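Thursday, late

My hands are wrecked and I don't care one bit. We came third! Third out of 13 boats, in the March Sprint, in a boat that most of the Stornow lot were calling the wardrobe last year. I want to get it all down before I go to sleep and start remembering it better than it was.

So. Up at half five, porridge, couldn't finish it. Wind had gone round to the north-west overnight, which we'd all been dreading, as it puts a nasty short chop across the mouth of the bay just where you want to be settling into your stroke. Drove over with the oars on the roof rattling the whole way. By the time I got to the slip at Ikside the others already had the covers off the Espinoza and Gianni was walking round her with a sponge, not saying much. He coxes us and he's always quiet before a race and then you can hear him in the next county once it starts.

The course this year was 2953 metres, out from the slip, round the Trorkell buoy and home again. They'd moved the buoy further out to keep us off the mussel lines, and I liked it much better. The old turn came up so quickly that you were never really rowing, just recovering from the start and then panicking. Now there's a proper stretch where you can hear the boat running under you.

We drew lane nine, so out in the lumpy stuff. I was in the two seat with my new heel blocks (worth every penny, no numb toes at all). The start was a mess, I'll admit that. I caught the top of a wave on the second stroke and got most of it in my lap, and for a few seconds we were dead last, with the whole fleet's wash coming back at us. Gianni just said "Long. Long. Long." over and over, very low, and somehow it came together. By the first marker we'd gone past two boats without changing the rate. I've never felt us sit like that in rough water, never. The catches were landing as one thump.

And the turn! We've done that turn in practice maybe a hundred times and it's always been our weak spot, bow side backing down too late and everybody cross with each other. Today Gianni took us in wide, much wider than I'd have dared, and there were two crews inside us who clashed blades and stopped. We went round the outside of them as if we were on rails. I think I shouted something. Came out of it fifth, with the wind behind us and the boat lifting on every swell.
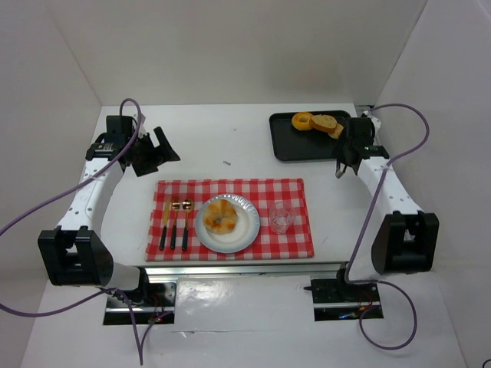
White table, tray of food, an arm at each side.

The run home was horrible and wonderful. You can't see where you're going, obviously, so all I had was the back of the stroke's neck and Gianni's face over her shoulder, and I could tell from his face that we were catching somebody. He called a push of 30 and I lost count somewhere in the teens and simply kept going until he stopped yelling numbers. We took one boat on that push and another one about ten strokes from the line, a club I'd watched win this thing from the harbour wall when I was still learning which end of the oar to hold.

Stornow won it, of course. They were miles clear and they row beautifully, I can't begrudge them. Their stroke came over on the slip to shake hands with all of us and said she'd looked back at the turn and wondered who on earth that was out wide. I shall be living off that for weeks.

Things to work on, while I remember:
The start. First three strokes shorter, and I need to get my blade out cleaner in chop.
Bow side still a touch late backing down, though better.
Me: drink more beforehand. Cramp in the left calf all the way home in the car.
New tape for the oar handles, the old stuff has gone to fluff.

Got in about two, had a bath, fell asleep in it. Woke up starving and ate standing at the counter, cheese on toast and then more cheese on toast.
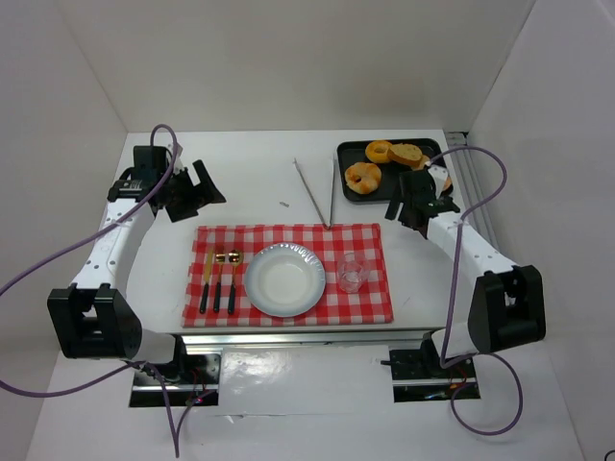

Red and white checked cloth, white plate, tongs and a tray of baked goods.

Rang Mum, who wanted to know if anyone had fallen in. Rang Dad after and he wanted the times, so I read them out to him and he wrote them down, I could hear the pencil. He thinks we could take second at the summer regatta if it's flat. I said I'd rather have it rough after today! Can't believe I'm writing that. This time last year I was asking to be left on the beach in anything over a ripple.

Back on the water on the usual evening if the wind drops, and Gianni's already sent round a message saying he wants starts, starts and nothing but starts. Fine by me. Must wash my kit before then, it's still in the boot in a carrier bag and there is seaweed in it.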